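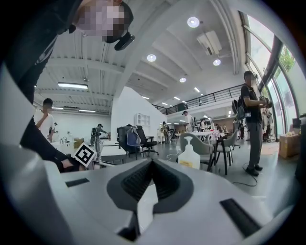
SKESTMONT — The Skestmont Public Library will open a repair and lending center at its Otgate branch in June, giving residents a place to borrow household tools, fix small appliances and mend clothing at no charge.

The center will take over the former periodicals room on the ground floor. It will be open six hours a day, beginning at noon, on the same days as the rest of the branch. Anyone with a Skestmont or Wakine library card may use it. Residents of other towns may apply for a card at the front desk with proof of address.

The opening collection holds 194 items for loan, including drills, sanders, pipe wrenches, sewing machines, pressure canners, a tile saw and a carpet cleaner. Most items may be kept for eight days. Larger items, among them the tile saw and the carpet cleaner, go out for three days and cannot be renewed if another cardholder has placed a hold.

"People in this part of town have been asking us for a ladder for years," said Primo Sartori, branch manager at Otgate. "We used to send them to a neighbor. Now we can check one out to them, and we can show them how to set it up."

Repair benches will be available by reservation. Each bench has a task light, a vise and a basic set of hand tools. A staff member trained in small appliance repair will be on the floor during all open hours to answer questions and check electrical items before they are plugged back in. The library does not guarantee that an item can be repaired, and patrons are responsible for buying their own replacement parts.

Items accepted at the benches include lamps, toasters, fans, vacuum cleaners, radios, hand mixers and similar goods that one person can carry. Microwave ovens, gas-powered equipment and anything containing refrigerant will not be accepted. Bicycles may be brought in for tire and brake work only.

Clothing repair will be handled at a separate table near the windows. Thread, needles, patches and a selection of buttons are supplied. Patrons who want to learn to hem pants or replace a zipper can sign up for a beginner class, which will be taught by a tailor from Sorrentino Alterations on Mill Street. Class sizes are limited to eight people, and each course runs for three sessions.

Work on the room began over the winter. The old carpet was removed and replaced with sealed flooring, new electrical outlets were put in along two walls, and a storage area was built behind the former reference desk. Back issues of newspapers and magazines have moved upstairs and can still be requested at the second-floor desk. The public photocopier is now next to the main entrance.

The project was paid for through the city's building improvement fund and a gift from Sorrentino Alterations, which also donated three of the sewing machines. No money was taken from the budget for books and other materials, according to the library.

Sartori said the branch will look at borrowing records after six months before deciding what to add. Garden tools are the most frequent request so far, followed by folding tables and chairs for family events.

"We have space for more, but not a lot more," Sartori said. "If something sits on the shelf, we would like to trade it for something people will use."

Late fees will not be charged on tools, but a cardholder with an overdue item may not borrow another until it is returned. Borrowers must be at least 18 and must sign a use agreement the first time they check out a power tool. Younger patrons may use the benches with an adult.

The library is accepting donations of working hand tools in clean condition. They may be left at the Otgate front desk during open hours but should not be placed in the book drop. Bench reservations and class registration will open at 9 a.m. on the first day of June, in person or by phone.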